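Can a machine wipe a table yet?

Jun 28, 2024

Readers keep asking when a robot will take over the wiping, so we put the question to Urszula Zawadzka at Istero, who has spent June on small cleaning jobs with two arms. Her short answer is "some of it, slowly". 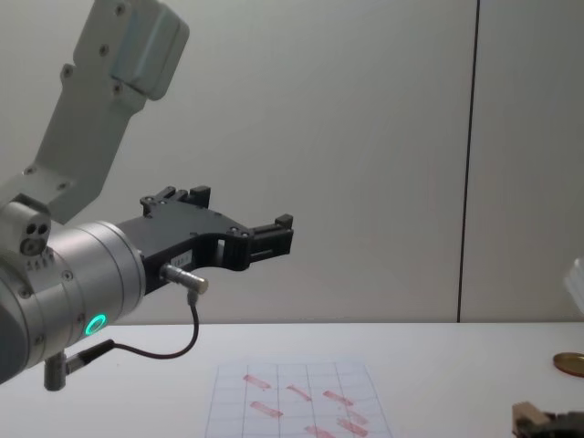

Wiping is harder to judge than lifting. A cup is either on the shelf or it isn't, but a mark can be half gone, and the arm has to decide whether to go back over it. Red strokes on a gridded sheet make that easier to follow, as each one can be noted by its cell. Zawadzka scores every attempt against a person doing the same job. Out of 200 attempts at Istero this month, 149 were passed as clean enough.

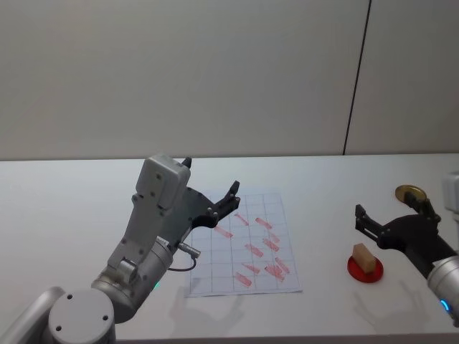

Two arms over the table, both grippers open. The tan block is on the red dish.

Bartosz Malinowski, who runs the packing floor at Ostrowski, is not ready to buy. His benches get wiped 4 times a shift and the job takes a minute with a cloth. He would look again at 100 clean passes in a row, with no one standing by.

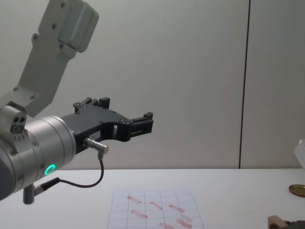

The grid sheet and its red marks, with one gripper held above the table.

Next issue: folding tea towels at Umness.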